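Fórum Sikia — Comunidade de Apoio à Recolha de Dados e Manipulação Robótica
Categoria: Normas e boas práticas > Têxteis e vestuário

Critérios para aceitar ou rejeitar sequências de dobragem de roupa com duas pinças manuais

Publicado por Golnar Heydari em 29 de abril de 2024

Exmos. Senhores,

Coordeno a revisão de demonstrações de dobragem de vestuário recolhidas em habitações, com pinças manuais de dedos amarelos, uma em cada mão do operador. O conjunto em análise compreende 194 sequências, das quais 68 foram devolvidas pelos revisores com fundamentos que não considero coerentes entre si. Um revisor rejeita qualquer sequência em que haja outras peças sobre a cama; outro aceita-as sem reservas; um terceiro exige que a peça seja pousada já esticada.
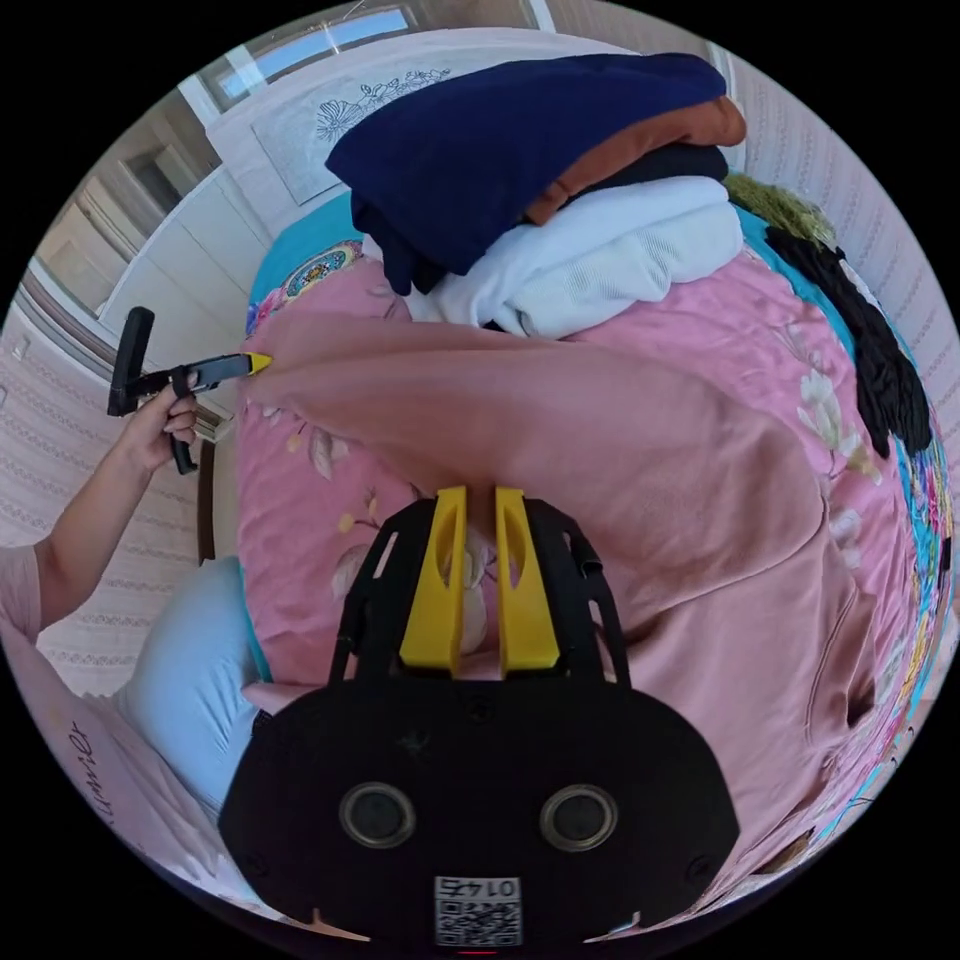
Peça cor-de-rosa sobre a cama, com a ponta de uma manga presa na segunda pinça; pilha de roupa dobrada ao fundo.

O guia interno, herdado do projeto Gikitness, é omisso quanto a três pontos: a presença de roupa alheia à tarefa, o estado inicial da peça e a colcha estampada, cuja cor se aproxima, neste caso, da cor da própria peça. Agradeceria que me indicassem se existe prática consolidada nesta matéria e, em particular, se a semelhança de cor entre a peça e o fundo constitui motivo bastante de rejeição.

Solicito igualmente orientação sobre as etiquetas de identificação das pinças. Os operadores perguntam se podem trocar as pinças de mão entre sequências.

Com os melhores cumprimentos,
Golnar Heydari

2 respostas

verstraete_revisao
Resposta aceite pela autora do tópico

Cara Golnar Heydari,

A prática que seguimos distingue entre defeitos de execução e características do ambiente. Apenas os primeiros justificam a rejeição. A roupa empilhada, as almofadas e a colcha com flores pertencem ao ambiente e devem ser registadas na ficha da sessão, sem penalização. Uma cama de uso doméstico raramente se encontra desimpedida, e retirar tudo o que nela está produz um conjunto de dados pouco representativo das casas onde o sistema virá a trabalhar.

Quanto à semelhança de cor, recomendamos que a sequência seja aceite desde que um revisor consiga identificar, sem hesitação, os contornos da peça no início e no fim. Se os contornos só forem legíveis com a gravação em movimento, a sequência recebe a menção «contraste reduzido» e segue para um segundo revisor.

O estado inicial deve variar. Uma peça amarrotada é um ponto de partida tão válido como uma peça estendida, e convém que ambos constem do conjunto.
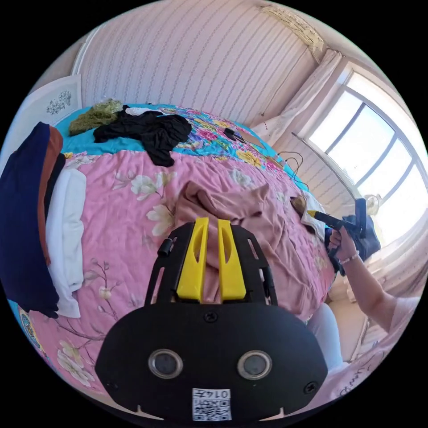
Peça amarrotada no meio da cama, entre os restantes têxteis.

Aplicamos ainda as seguintes regras:

A peça a dobrar é indicada na ficha antes do início da gravação, pela cor e pelo tipo. Quando o tipo não for evidente, regista-se apenas a cor.

As peças já dobradas mantêm-se fora do percurso das pinças. Se uma delas for arrastada, o operador interrompe a sequência e recomeça.

O tecido é manipulado exclusivamente com os dedos da pinça. Ajeitar uma dobra com a mão livre, ou com o antebraço, determina a rejeição.

Os cabos existentes junto ao colchão são afastados ou fixados antes de o operador se aproximar. É uma exigência de segurança e não admite exceções.

No que respeita às etiquetas, cada pinça conserva a mesma mão durante toda a sessão. A troca só é permitida entre sessões, com novo registo do par e nova calibração. Uma troca não registada compromete todas as sequências posteriores, ainda que a dobragem esteja correta.

Sugiro que as 68 sequências devolvidas sejam reavaliadas por dois revisores, à luz destes critérios, e que as divergências fiquem anotadas por escrito — o nosso próprio guia nasceu dessas anotações.

Grulitz_40

Concordo em geral com a resposta anterior. Acrescento que, na nossa equipa, cada operador faz no máximo 40 sequências por sessão, porque a partir daí os movimentos se tornam apressados e os revisores notam. Sobre a cor não tenho opinião formada. Nós trabalhamos quase sempre com colchas lisas.

Comentário de Golnar Heydari

Agradeço a ambos. Vou propor a inclusão da menção «contraste reduzido» na próxima revisão do guia, prevista para dezembro. Quanto ao limite por sessão, solicito a Grulitz_40 que esclareça se inclui as sequências interrompidas.

Comentário de Grulitz_40

Inclui.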